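Home Range Storage Furniture Workshop About Contact

About Ondden

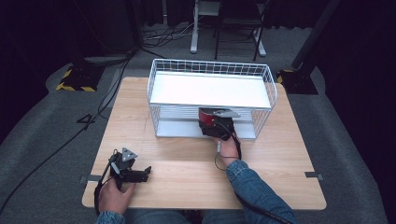 White wire-mesh basket with shelf panel, on the light wood table.

Ondden designs and sells small storage for homes and offices: wire baskets, shelf inserts, drawer dividers and the low racks that go under a desk or inside a cupboard. The company was started by Triin Priedītis and Baiba Juška, who had both worked in shelving for shops and wanted to make the same kind of thing at a size that fits on a table.

The catalog has 98 items in 3 ranges.

Andska is the wire range. It covers open-top baskets, two-level racks and hanging trays. Panels are sold separately and can be fitted at either level. Most Andska parts ship flat with clips.

Buzatu is the drawer range. Dividers are cut to fixed widths and can be trimmed at home with a fine saw. The cut end should face the back of the drawer.

Tivell is the cupboard range, mainly racks for pans, lids and cleaning supplies. It is the oldest of the ranges and the one we change least. The clip was redesigned last September, and old and new clips do not mix within one rack. Spare clips of both types are kept in stock.

How we size things

A storage unit is used by reaching into it, and we set our openings on that basis. A lower level that can only be cleared by lifting out the upper one is rejected at the drawing stage. Front openings are checked with the items customers most often write to us about: tins, tape, chargers, spray bottles, small tools. Height between levels is fixed after the opening, and outside dimensions come last. For this reason some of our baskets are slightly taller than others sold for the same shelf.

Mesh spacing is a compromise. Close mesh holds pens and small parts but adds weight and collects dust at the joints. Wide mesh is easier to clean and needs a panel under anything narrow. Andska uses one spacing throughout, so that panels and clips can be moved between units.

Load ratings are given per level, with the load spread evenly. Do not add the ratings of two levels together to get a figure for the whole unit.

Workshop and orders

The workshop and office share one floor at unit 15. Product drawings, packing and returns are handled there. Baiba Juška is responsible for design and testing. Triin Priedītis runs orders and supply, and answers most trade inquiries.

We shipped 3853 parcels last year. Orders received before noon leave the same working day if all parts are in stock. Visits are by appointment, mornings only.

Replacement parts are available for all current items and for most discontinued ones. Quote the number stamped on the base label, or send the outside width and depth if the label is missing.

15 shares 3 comments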